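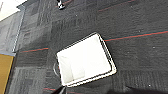

November 2019

Baskets today, and I have been putting off baskets for longer than I care to admit! The shelf by the wall has been getting fuller ever since the Brivamgate work moved in with us, and whenever I want a cable tie or a roll of tape I end up shifting half of what is on there. So I made a pot of tea, put my phone in the drawer and gave the whole afternoon to it.

I started with the white lined one, the one with the wire rim and the metal handle. I like this basket very much. The lining is bright enough that a dropped screw shows up against it straight away, which you can't say for our carpet (lovely red and teal stripes, but I have lost more washers on those dark gray tiles than I want to think about). It's going to be the basket for Firkus parts, the small bagged ones, and I would ask everyone to please keep food out of it, because a pale lining does not forgive a leaky lunch.

Ilham Tahiri came by while I was still sorting and we had a long, pleasant argument over whether things should be grouped by project or by what they are. Ilham is for projects. I have always been for kinds, all the tapes together and all the clips together, but I have to say the case for projects was a good one, especially with Tadik winding down in December and most of that material going back to Catterall anyway. We settled on projects for the parts and kinds for the everyday supplies, and I wrote it on a card so I can't change my mind by next week.

Bag 536 was in with the Tadik things and should never have been there, so I've put it with the Firkus ones. Bag 895 I still haven't found. If it is sitting in your desk, no hard feelings, just bring it back!

The woven basket with the two looped handles belongs on the top shelf of the black wire unit. Put it toward the middle, with a handle at each end, so you can take hold of both and bring it down level.
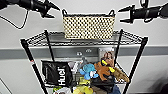
Can heavier things go in the top basket too?

Keep them lower down, please, and save the top one for light supplies like cloths, gloves and spare labels.

The lower part of that unit is still crowded and I'm leaving it for another day, when I have more patience and ideally more tea. I'd like to go through it with Ilham, as a good part of it is older than my time here and I don't trust myself to know what is worth keeping.

Still to do: 22 new labels to print, the larger size, and 2 clip-on tag holders to order for the basket rims. Also find the good scissors.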